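What the Flute Carries
The strength of a shipping box is decided long before anything is put in it

A corrugated box is a structure made almost entirely of paper and air. The paper is arranged as two flat sheets, called liners, with a wavy sheet between them, called the medium. The waves are flutes. Glue is applied only at the flute tips, and the finished sandwich is far stiffer than the same weight of paper in a single layer.

The principle is that of an I-beam. The liners do the work of the flanges, taking tension on one side and compression on the other when the board bends. The medium does the work of the web and holds the liners a fixed distance apart. If that distance shrinks, stiffness falls quickly, and a board that has been crushed flat by a badly set feed roller may look sound and still have lost much of its value as packaging.

Flutes are graded by letter, and the letters follow the order in which the sizes came into use, with no relation to height. A flute is tall. B flute is shorter, with more waves to the foot. C flute falls between them and is the usual choice for shipping cases. E flute is thin enough to print well and fold tightly, so it turns up in retail cartons. Two flute sizes can be combined in a double-wall board, usually for heavy goods or long storage.

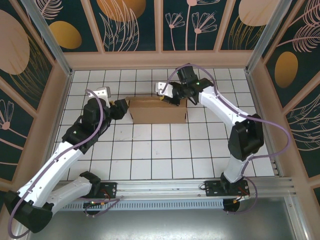
An open-topped corrugated box with a plain front face.

Direction matters as much as size. In a standard shipping case the flutes run vertically in the side walls, so that each one acts as a small column under the weight of the boxes above. Turn the same board through a right angle and stacking strength drops sharply. Trays and wraparound packs sometimes run the flutes sideways because of how the blank is cut, and in those designs the contents are expected to carry part of the load.

The Stollard mill makes linerboard from a mix of virgin softwood fiber and recovered boxes. The two behave differently. Softwood fibers are long and bond into a sheet with high tensile and tear strength. Recovered fiber has already been pulped, pressed, dried and pulped again, and each pass shortens and stiffens it. At Stollard the outer liner of a heavy grade is laid down in two plies, with the longer fiber on the outside where the bending stress is highest. The medium is made entirely from recovered material. It needs stiffness more than tear resistance, and short fiber serves well enough.

Brown board owes its color to lignin left in the fiber after pulping. Removing it takes bleaching, which costs money and some yield, and shipping cases seldom need it. The shade varies with the wood, the share of recovered stock and the amount of old ink that has survived screening. Recovered sheets tend toward a duller, grayer tone, and small specks in the surface are common. Buyers sometimes read specks as a sign of weakness. Strength is measured separately, and color is a poor guide to it.

Two tests dominate the trade. The burst test clamps a sample over a rubber diaphragm and raises the pressure until the board ruptures. It says a good deal about how the liners will stand up to rough handling and very little about stacking. The edge crush test stands a small sample on end, flutes vertical, and compresses it until it fails. Its result can be put into a formula, together with the board thickness and the perimeter of the box, to estimate how much load a finished case will take.

The estimate applies to a new box in a controlled room. The Flolska laboratory, which tests packaging for regional growers and small manufacturers, keeps its sample room at a constant temperature and humidity and holds every sample there overnight before it is touched. In one program last year it tested 200 cases of a single design, all cut from the same production run. The mean compression strength was 796 pounds. The weakest case failed 19 percent below that mean, with no defect found on inspection.

Spread of that kind is normal. Score lines are a frequent cause. A score is a crease pressed into the board so that a flap will fold where it should, and the wheel that presses it must crush the flutes without cutting the liner. If the score is too shallow, the fold wanders and the top edge of the box ends up uneven. An uneven edge takes load at its high points first.
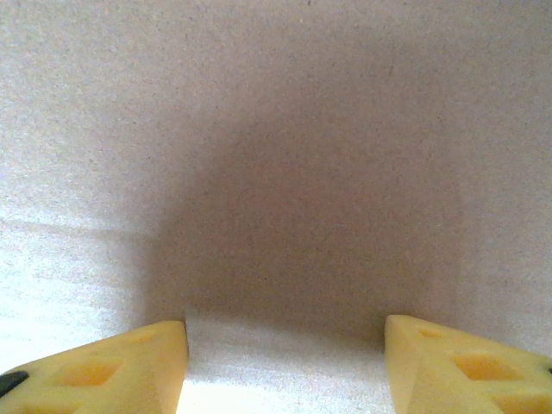 Moisture is the larger problem. Paper fiber takes up water from the air until it reaches a balance with its surroundings, and the bonds between fibers weaken as it does so. A case moved from a dry warehouse into a humid cold store can lose half its stacking strength without ever being splashed. The change is slow at the center of a pallet and fast at the corners, which is unfortunate, as the corners of the load are where the air reaches and where the bottom layer is often least well supported.

Time has a similar effect. Board under constant load creeps. A box that would hold a given weight for a minute in a test press may give way under a much smaller one after a month in storage. Designers allow for this with a safety factor, a number by which the expected load is multiplied before a board grade is chosen. The Magagula packing house, which ships citrus, uses a factor of 4 for fruit held in cold rooms and a lower one for local deliveries.

Stacking pattern is the cheapest thing to change. Most of the vertical load on a box travels down its corners, with the middle of each panel bowing slightly and contributing little. Column stacking sets corner over corner and uses that strength in full. An interlocked pattern, laid like brick, keeps the load from shifting sideways but puts the corners of one box over the weak middle panels of the next. Magagula stacks its lower layers in columns and interlocks only the top one, then adds straps. Pallet overhang is treated as a loading error and the pallet is rebuilt.

Coatings offer partial protection. Wax was long the standard for wet produce and remains effective, but waxed board is difficult to repulp and most mills refuse it. Timia, a water-based barrier coating applied on the corrugator, is intended to slow moisture uptake and break up in an ordinary pulper. It holds back liquid water better than it holds back vapor. Cut edges remain uncoated, and vapor enters along the open flutes.

Starch adhesive sets a further limit. It is inexpensive, bonds quickly under heat and disperses during recycling, and ordinary grades soften when wet. Resin additives improve the bond at some cost to line speed. For a case that will spend two days in a dry truck the additive is wasted. For one going into a cold room in May and coming out in August, it is specified along with the flute and the liner weights, and the order is priced accordingly.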